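From: Severin Moser
To: Cillavov household list
Subject: Re: Baskets by color

Benedikt Mayrhofer wrote:
> I still do not understand which basket is for what. Can we
> please write it down once, before August?

Dear Benedikt, dear all,

yes, you are right, I should have written it earlier. The red basket is for cloths and other striped or printed things, and it may stay on the floor when the table is full.
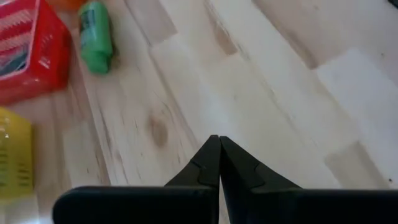
The pale boards are easy to sweep, so I don't mind it there. For the small bathroom things I have no fixed color yet -- the razor, the packets, everything still in its plastic. Please leave them in front of the baskets until we agree. 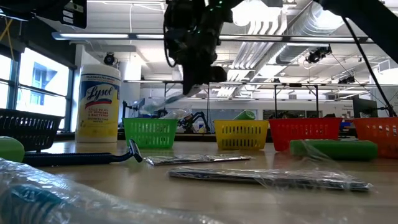
Five baskets on the table, with the Lysol wipes between navy and green.

I would keep the wipes outside, where everybody can reach them. Is yellow free for the bathroom things? Rainer wanted it for the toys, but I have heard nothing more.

Greetings,
Severin

Cillavov list | Contact the list owner: Drorkstead, box 207 | Back to top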